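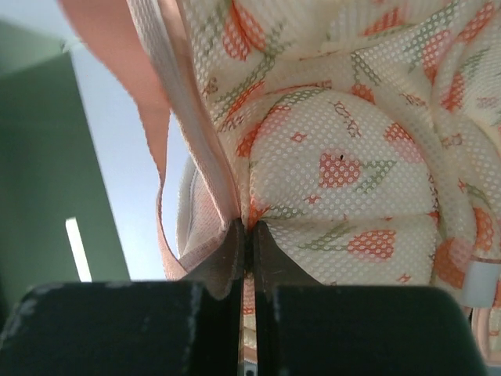
Slide 1. Title: Osilance bench kit, a buyer's review

Thank the hosts at Urnbridge. Say up front that Humell paid full price for the kit and that the vendor, Bitar, has not seen these notes.

Scope: soft goods only. Tulip-print mesh, trim, ribbon, padded panels. Rigid parts are covered in the handout.

Leave the wrist view up while talking. Point to the two tapered tips meeting on the mesh. The tips are narrow compared with the jaw bodies behind them. That helps on thin material and costs you at close range, where the jaws take up a good part of the bottom of the view. Mention the scuffing along the left jaw. Ask Bitar for a price on spare jaws before you order, as it is not on the standard quote.

Slide 2. What comes in the box

Two arms, two grippers, mounting plates, wrist cameras, cable set, control software. The enclosure and table are a separate line item. We bought both.

Assembly took two people 18 hours. The manual allows less. Most of the difference was cabling and squaring the aluminum profiles.

Slide 3. Reach and layout

Both bases mount on the front edge, so the arms work away from the operator. Overlap is best in the middle of the table and drops off toward the rear corners. In the next picture both grippers are at the same item - left fingers over the upper middle, right jaws open at the right side. Let people look at how the left elbow sits over the bin corner. Bin placement matters more than the manual suggests. Ours went to the left side and we kept the walls low.

Cables: the purple run is outside the links, held with white ties. Easy to inspect, easy to replace. It also needs slack at the elbow, and slack has to go somewhere. Check the ties at every shift start.
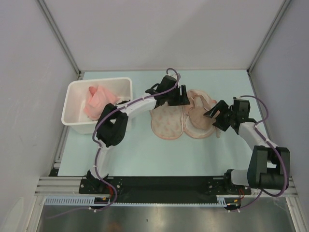

Slide 4. Test results

Task: pick up the item at an edge or seam, lift, set down inside a marked area. Operator control, no autonomy. 100 attempts per material.

Flat woven cloth: 86 completed.
Padded mesh: 69 completed.

Pause on the second number. Most misses were at the first grip, with the tips sliding over the print side. Gripping at a seam or at the trim was better, but we did not log grip location from the start, so do not quote a figure if asked.

Cycle time is in the handout. Do not read it out.

Slide 5. Working with one arm parked

Some operators preferred to hold the left gripper near the bin, jaws open, and approach the pad with the right arm alone. Fewer near contacts between wrists. Slower on anything that needs turning over.

Approach from the rear edge of the pad puts the right arm almost upright, so check joint limits in the software first. The warning message is small and shows up late.
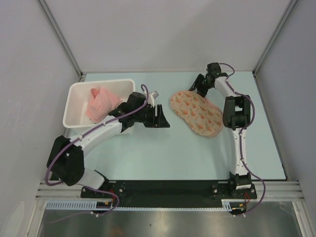
Slide 6. Recommendation

Buy if the work is mostly flat cloth and you have someone who can maintain cabling. For padded or mesh goods, request a trial with your own material. Bitar offers one, shipping at the customer's cost.

Open points with the vendor: finer tips, a longer cable option, gripper force readout in the log file.

Questions. Handouts are by the door.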